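The Lerach Inheritance

When old Perrin died he left the house to both of his nieces, on the condition that they agree about the soup tureen. He had spent 71 years not agreeing with anyone and saw no reason for the family to lose the skill.

Monique Guérin arrived first, with two suitcases and a lawyer's letter. Lesia Antoniuk came on the evening bus from Stovberg with a cake. They had last spoken 17 years earlier, at a wedding, on the subject of parking.

"You look well," said Monique.

"You look like your mother," said Lesia, and put the cake down harder than a cake likes.

The tureen sat in the pantry under a dish towel. It was ugly. It had a chip on the rim and a painted goose that seemed to be having second thoughts. Neither of them wanted it. Each had come all the way to Lerach to make certain the other one didn't get it.

They gave it 5 days. On the first they discussed sentimental value. Monique remembered being served from it as a girl, and Lesia remembered being told to wait until Monique had been served. On the second they called in Mr. Fimik from the auction house, who turned the thing over, breathed on it, and offered them 30 for it if they would also throw in the towel.

"It's a very good towel," he said.

On the third day they stopped speaking and wrote notes. Lesia's were short. Monique's had paragraphs.

By the fourth they had run out of paper and begun to eat the cake, standing up, from opposite ends.
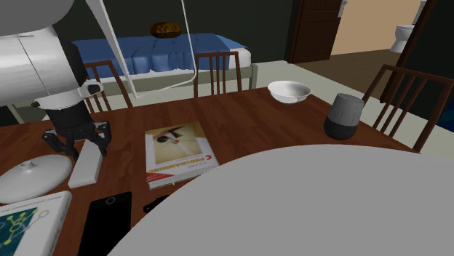 "He hated soup," said Lesia, somewhere near the middle.

Monique thought it over. She could not recall him ever eating any. He used to ladle it out for everyone else and then go and have a sandwich in the yard.

"He kept his cigarettes in it," she said.

"He told me those were yours."

"I was nine!"

"I did think it was early."

They went to the pantry together and lifted the towel. Inside were a box of matches, a bus ticket to Stovberg, never used, and a bill for the goose.

Lesia read the bill twice.

"He paid extra," she said, "for the expression."

Monique cut the last of the cake in two and gave her cousin the bigger half, then moved the knife a little and took some of it back.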